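4.2 Repeated images and the duty of the exhibitor

In the previous section we asked what an artist owes to the people whose pain becomes material for a work. We now turn to a smaller question that the literature has mostly left to the side. What does an exhibitor owe to an image that everyone already knows? We mean the famous painting that hangs as a cheap print in a kitchen, a waiting room or a hotel corridor, and which is hardly seen any more by those who pass it.

Our material comes from two exhibitions. The first was held in Mukarberg and showed only reproductions: posters, tea towels, calendar pages and pages cut from old school books. The second, in Bullidholm, took the opposite way and showed a single painted copy in an otherwise empty hall. Both were open to the public without a ticket. At Mukarberg we collected 400 written comments from the visitors' book, and at Bullidholm we held 57 short conversations at the exit, most of them on a Thursday, when the hall stays open in the evening.

The two groups of answers are not equal in kind. A person who writes in a book chooses to write, and usually wants to thank or to complain. A person who is stopped at the door gives what comes first to the mind. We have therefore not put the answers into one table, and we use them here only as a source of arguments which visitors themselves brought forward.

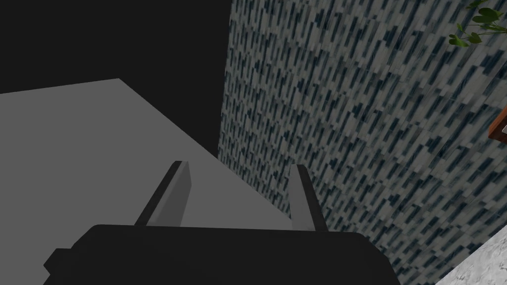 The most frequent argument at Mukarberg concerned respect. In 66 of the comments the writer said, in one form or another, that a great work is made smaller when it is printed on an object of use. Some of these writers were quite angry. One of them wrote that the painter "did not suffer for a dish cloth." We find this sentence interesting because it joins two claims which do not need each other. The first is that suffering gives the work its value. The second is that the object of use removes this value again. If the first claim were true in a strong sense, no dish cloth could do the work any harm, as the suffering stays where it was.

Mkhize has offered the helpful term "domestic distance" for what happens between the work and its copy in the home. According to this view, the copy does not stand in place of the work. It stands beside the clock and the bread, and it takes its meaning from them. The owner of such a copy is not a failed museum visitor, and to treat her like one is already a kind of disrespect. We accept this point, but we think that it leaves the exhibitor without guidance. When the print is taken down from the wall at home and is placed on the wall of a gallery, it loses the clock and the bread, and something must be decided about what they are replaced with.

At Mukarberg this decision was made with much care. The prints were not given new frames or glass, and the labels named the place where each print had been hanging but not the artist. Several visitors asked for the artist's name to be added. The organizers refused during the first weeks and later gave in - in our opinion too early, since the missing name was the one thing that made people stop and look.
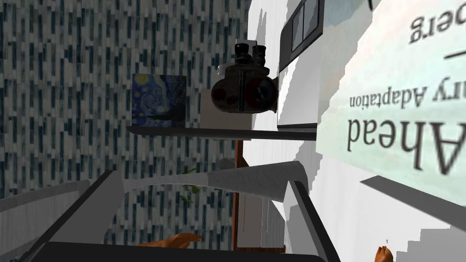 Figure 3. A small print of "The Starry Night" on a tiled wall. Inverted view.

A rendered interior makes the question sharper. In such a setting the print has no owner, no earlier wall and no history of being bought. The ethical language of the comments, with its words about theft, care and shame, seems to find nothing to hold on to. Still, when we described this case to visitors at Bullidholm, a good part of them felt that some rule should apply also there. They were not able to say which one, and we do not blame them, for we had the same difficulty ourselves.

A possible way forward is to separate the duty to the image from the duty to the viewer. The first kind of duty is hard to defend. An image cannot be hurt, and the painter who is long dead can be hurt only in a very thin meaning of the word. The second kind is more solid. A viewer may be misled, may be bored on purpose, or may be made to feel stupid for liking what is widely liked. The Nurna guidelines for small exhibition spaces mention the first of these three but are silent on the other 2, which we regard as a serious gap.
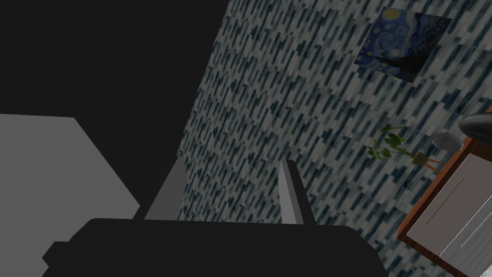

The duty to the viewer has also a spatial side, and here the two exhibitions differed most. At Bullidholm the copy had nothing around it, and visitors told us that they did not know how long they were supposed to stand there. Emptiness gave an order which no label had spoken. At Mukarberg the eye was always on the way to something else, and the visitors stayed longer. A rendered picture can work in the same manner: when two gray gripper fingers stand apart and a patterned wall shows in the gap between them, the pattern receives a kind of attention that it would hardly receive on its own. We do not claim that every obstacle helps. A pillar in front of a painting is still a pillar. But the exhibitor who clears everything away should know that the cleared room also speaks to the visitor, and that what it says is often a command.

It remains to ask whether a visitor can agree to such a command in advance, for example by entering a hall which is known for its severity. We return to this in Section 5, where the question of consent is treated together with the works that use recorded voices.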